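Can a Machine Tidy a Desk Yet? Demonstration Data for Drawer and Shelf Chores

Final report, group 4
Robotics and Automation Project, Multon

1. Background

The usual claim is that a robot arm can be taught a household chore by showing it the chore enough times. The claim has some support for short tasks such as picking up a cup. It has less support for tasks that involve furniture, where one object has to be opened before another can be reached.

Our project looked at one such task: opening a desk drawer, placing or removing a small item, and closing the drawer again. We wanted to know how far a policy trained only on hand-held gripper demonstrations would get, and at which step it would fail.

2. Setup

Demonstrations were collected at the Plikcombe site. The work area is a desk with open cubbies at the back and a drawer in front. The desk holds a vase of flowers and a small clear container, and these stayed in place so that the policy would have to work around them. The operator works with two hand-held grippers. Each carries printed markers for pose tracking, and finger motion is logged along with the video.

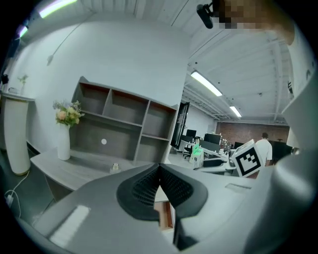 Recordings were trimmed to start when the gripper left its rest position and to end when it returned. Any recording in which tracking dropped out for more than 4 seconds was thrown away. This rule removed more material than we planned for, mostly from attempts where the operator's body came between the markers and the tracking camera. After trimming we had 3000 usable demonstrations.

The room was in normal use during collection. We did not ask people to leave and did not control the lighting. A policy that works only in a quiet room says little about a home or a shop floor.

3. Task breakdown

Each demonstration was labeled by step: approach, pull, reach in, grasp or release, withdraw, push closed. Labeling was done by hand with the Moltach annotation tool. The boundary between "pull" and "reach in" was the hardest to agree on, as some operators began moving the second gripper while the drawer was still traveling. We settled on the last moment of drawer motion.
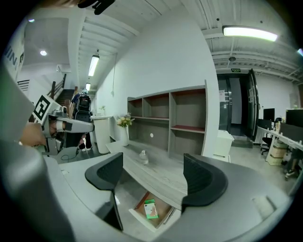 Figure 2. Small green-and-white box inside the open drawer, between the gripper fingers.

The drawer is harder than it looks for a parallel gripper. The fingers have to go down past the front edge, and the sides leave little room to rotate. Human operators solve this by tilting the wrist early. The trained policy often tilted late and touched the drawer front - a light contact in most trials, but enough to move the drawer and spoil the grasp.

4. Results

We ran 90 trials on the arm, all with the same desk. The approach step was completed in 80 of them. Performance fell off at the reach-in step and again at the final push, where the arm tended to stop short and leave the drawer slightly open.

Using both arms did not help as much as expected. The Sfakianakis baseline, which uses a single arm and a fixed order of steps, was slower but recovered better from a missed grasp.

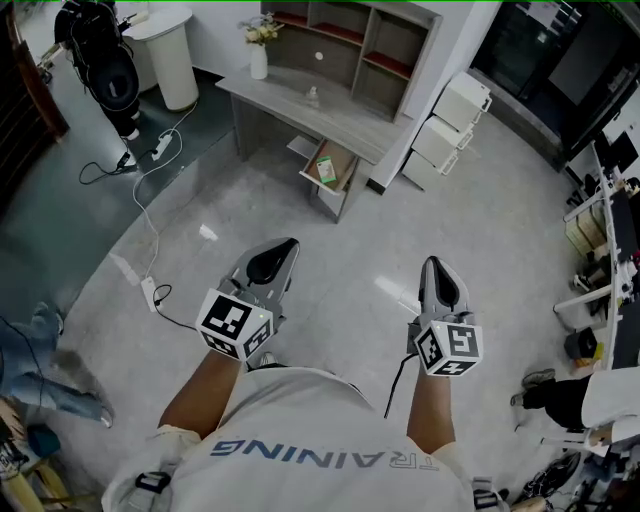 Figure 3. Operator with both grippers, facing the desk with its drawer open.

5. Discussion

On this evidence the chore is partly within reach. The arm can find the drawer and pull it. It cannot yet be left alone with the full sequence, and a person would still need to check that the drawer was shut. For shop-floor use, where a half-open drawer is a trip or snag hazard, we would not recommend it.

Two limits apply. All trials used one desk, so nothing can be said about other handles or drawer depths. The items were also light and rigid; cloth or loose paper would need a separate study.

6. Further work

The next group should record failed grasps and their corrections on purpose. Our data contains very few, and the policy had little to copy once something went wrong. A force reading at the fingertips would also help with the closing step. The label files and trimming scripts are in the course folder under the group number.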